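4.3 Cooking rice and grains in the Clekel pressure pot

This section covers plain white rice, brown rice, pearl barley and steel-cut oats. For pulses, see section 4.4. Read section 2 (Lid and valve) before using any pressure programme for the first time.

Before you start

The inner pot is marked on the inside with two scales. The left-hand scale is for water only and must not be used for rice. Use the right-hand scale, marked in cups. One cup is the measuring cup supplied, filled level.

CAUTION: Never fill the inner pot above the half-way line when cooking grains. Starch foam can block the steam valve.

CAUTION: Do not run a pressure programme without liquid. The minimum is 200 ml.

White rice

1. Measure the rice with the cup supplied and tip it into a sieve.
2. Rinse under the cold tap, stirring with your fingers, until the water is nearly clear. Drain well.
3. Wipe the outside of the inner pot and the heating plate with a dry cloth. Place the inner pot in the base and turn it slightly each way to seat it.
4. Add the rice and level it with a spoon.
5. Add cold water up to the matching number on the right-hand scale. Add salt if wanted.
6. Close the lid and turn it clockwise until it clicks. Set the valve to SEAL.
7. Press GRAIN, then press + or - to select WHITE. Press START.
8. The display shows three moving bars while pressure builds. The countdown starts only when pressure is reached.
9. When the tone sounds, leave the pot closed for 10 minutes, then turn the valve to VENT with the handle of a wooden spoon.
10. Open the lid away from you and loosen the rice with a fork.

Note: If the display shows E3, the lid is not fully home. Press CANCEL, open the lid, check the sealing ring and repeat from step 6.

Brown rice and barley

Follow steps 1 to 10, selecting BROWN at step 7. Pearl barley needs an extra half cup of water for each cup of grain. For a softer result, soak the grain for 30 minutes and drain it before step 3.

Steel-cut oats

Oats foam more than rice. Use no more than two cups, rub a little butter round the pot above the water line, and select OATS. Do not vent by hand. Wait until the float pin drops, which takes some 52 minutes from pressing START with a full two-cup load.

Keeping warm

The pot switches to KEEP WARM at the end of each programme and holds the food at 74 °C for up to four hours. Oats should be taken out within one hour. Do not use KEEP WARM to reheat chilled rice.

Cleaning after grains

1. Unplug the base and let it cool.
2. Remove the sealing ring and the valve cap. Wash both in warm soapy water.
3. Hold the valve tube up to the light. Clear any starch with the pin supplied.
4. Dry all parts before refitting. Store with the lid upside down on the pot.

Replacement rings are sold under the Stinel name, part 96. Rings of other sizes may fit the lid but will not hold pressure.

Pukano Kitchen Appliances | Clekel owner support | Issued 14/01/2022 | Back to top

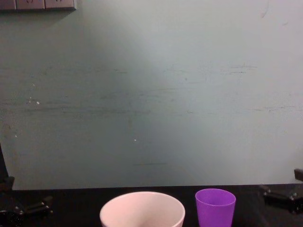 Wall sockets above a worktop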